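Search this site
Tips for the Home Workshop: Before You Spend Money on a Robot Arm

Every few months a reader writes in to say that a small robot arm has come down in price and would it be a sensible buy for the workshop or the kitchen table. My answer is usually no, and then a longer answer that comes to maybe. The longer answer follows, in tip form. I've tried to stick to money and planning and leave the engineering to people who like engineering.

Write the job down first

Before you look at a single catalog, write down the job you want done. One sentence. "Help around the house" will not do. "Pick up the pencils and cables off the table at the end of the day and put them in a tray" will. If you can't get the sentence written in an evening, close the catalog.

Then do the job by hand for a week and time it. Write the times on the calendar. Most household jobs that people want to automate are a lot shorter than they feel. Tidying a table feels like half an hour because you're tired and you don't want to do it. With a kitchen timer running, mine came out at 8 minutes, and some of that was reading a magazine I had picked up in order to put away.

Yaqin Fu wrote to me last year with a very good sentence (sorting screws by length into jars) and a very bad week of timings, because she sorts screws twice a year. She bought a set of sieves.

The price on the page is the price of the arm

I keep a folder of quotes that readers have sent me. The lowest arm in it was listed at $600 by Lehner, and the listing was perfectly clear that this bought you the arm. No gripper, no mount, no stop button. The reader who sent it had already told his wife the figure.

When you get a quote, ask for these on separate lines:

The gripper, with spare fingers or pads.
The mount or base plate, and whatever it bolts to.
The controller, and whether it needs a computer you don't own.
Software, and whether it's paid once or every year.
A camera, if the arm has to find things for itself.
Shipping both ways, in case it goes back.
An emergency stop you can reach from where you'll be standing.

Add them up before you say any number out loud at dinner. The complete bill for that $600 arm was $2000, and that left out the camera.

Software by subscription deserves a sour look of its own. A table saw doesn't stop cutting when you stop paying. Ask the seller in writing what the arm will still do if you cancel. Clesteo took two weeks to answer that for me, and when the answer came it was a link to the pricing page.

Measure the table, then measure what's on it

Sellers quote reach as if your table were bare. Reach is measured out to the tip, with the arm stretched straight, and an arm stretched straight is at its weakest and least useful. Take the reach figure and draw a circle on newspaper, then draw a smaller one well inside it. Plan on the smaller one.

Next, put the newspaper on the real table and leave the real things where they normally are. Books, cups, the pot, whatever the kids brought home. Mark which of them fall inside the small circle. Now ask how each one could be picked up. By a knob? By an edge? Could you get two fingers around it at all? A pair of stiff fingers coming straight down is fine for some shapes and hopeless for others, and a mixed table has both.

I'd put more weight on this than on anything in the brochure. A list of twenty sizes and weights will tell you which gripper to ask about, and it costs you a kitchen scale and a pencil. Be strict about weight. The payload figure normally has to cover the gripper as well as the thing held, so an arm rated for a full saucepan may have much less to give once there's a gripper on the end.

Try it in software before you try it in the kitchen

Here I'm less grumpy than usual. You can get simulation programs that let you set an arm over a table with objects on it and see what it can get to, and several of them are free for home use. I spent most of a wet July with one. A table with a white domed lid, a black pot, a big rough slab, a book, a cable and a pencil is a fair stand-in for what ends up on mine by Friday, and it makes you think about every item separately.

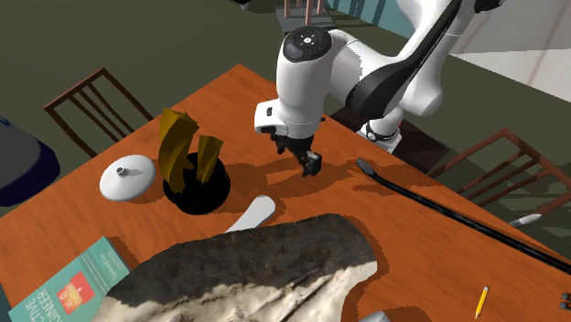 Annatjie Mkhize wrote back after I sent a draft of this page around, and she didn't agree with me. A simulated table is where sellers want you to stay, she said, and she'd had a month of perfect pickups on her laptop before the demo unit she rented from Bistham failed to lift a charging cable even once. Her advice was to use the simulation to rule arms out and never to rule one in. She also wanted me to say that her laptop wasn't up to it and she had to price a new graphics card, so "free" should go in quotation marks.

I've taken both points. Ruling out is still worth a lot. If an arm can't get its fingers behind a big item in the middle of the table on a screen, where you can move the base as often as you please, it won't manage it at home after you've drilled the holes. Move the base to each side of the table in turn and see what it can no longer get to. Turn the biggest thing around. Put something tall in the way. Save the layouts with names you'll understand in a month.

Cables deserve Annatjie's warning. They bend, they snag, they're under other things. If your sentence from the first tip has the word "cable" in it, assume that part of the job stays yours and see if the rest is still worth the money.

Rent for a weekend, with your own junk

If the arm gets through the software stage, rent or borrow one. A fair price where I live is $200 for the weekend. That's a painful amount for two days of watching something drop pencils, and it's a tenth of what you'd otherwise have spent to find out.

Take a box of your own objects. Demo rooms are stocked with foam blocks and cubes, all the same size, and every arm looks clever with a foam block. When Ji-hoon Song went to see a unit he took a butter dish, a glue stick, a wet sponge and a paperback, and the salesman asked him to leave the sponge in the bag.

During the weekend, keep a tally. One mark for each try, a second mark if it worked with no help from you. Nudging the object a little closer counts as help. So does restarting it. Keep your hands and face out of its reach while it's running, and keep the stop button nearer to you than the coffee. Don't average the tally over everything, either. Keep one line for each object, or the easy things will hide the hard ones.

Budget for your own time

You will be the service department. Someone has to teach it the job, reteach it when the table moves, wipe down the fingers, and find out why it has halted with a light on. Put your hours in the budget at whatever you'd pay a handy teenager. If the figure embarrasses you, it's probably right.

Chae-won Joo kept the most careful log I've seen from a home user. In her first two months she spent more evenings on the arm than the chore would have taken in a year. She enjoyed it, she said, and would do it again. Fine. Call it a hobby and pay for it out of the hobby money. What I object to is calling it a saving.

Plan the space around it

An arm needs more room than its base. You need to keep clear whatever it can swing through, including the elbow, which goes places you don't expect. Chairs are the usual trouble. If you have to pull them out each time you run the thing, add that to your timings.

The table matters as well. A light one will shake when the arm stops quickly, and a nice one will need a plate clamped to it that marks the finish. Budget for a heavy bench if you haven't got one. Garnwood sell a plain bench top that has held up well for me under a drill press, and I'd trust it with a small arm, though I haven't tried.

Check the light, too, if a camera is part of the deal. Low sun across a table throws hard shadows, and a setup that behaves at noon may not at five. Try it at the time of day you mean to use it. A curtain is cheaper than a better camera.

Think about selling it before you buy it

Look up what the same model goes for used, today. If there are plenty of them, nearly new, ask yourself why. Keep the box and the foam. Ask whether the software license passes to the next owner, because with some makers it doesn't, and then you're selling a heavy lamp.

Candela Pastor bought hers used with a license that could be transferred, ran it for a year cutting her evening cleanup on a jewelry bench, and sold it at a small loss. That's the best result in my folder. She had one kind of object, always in the same tray, always on the same bench, and she'd timed the job before she started.

If you have already bought one

Clamp it down, set the speed to the slowest setting, and give it one object. Leave it on one object until the tally bores you. Send me the tally if you like, failures included. I have plenty of sales videos already.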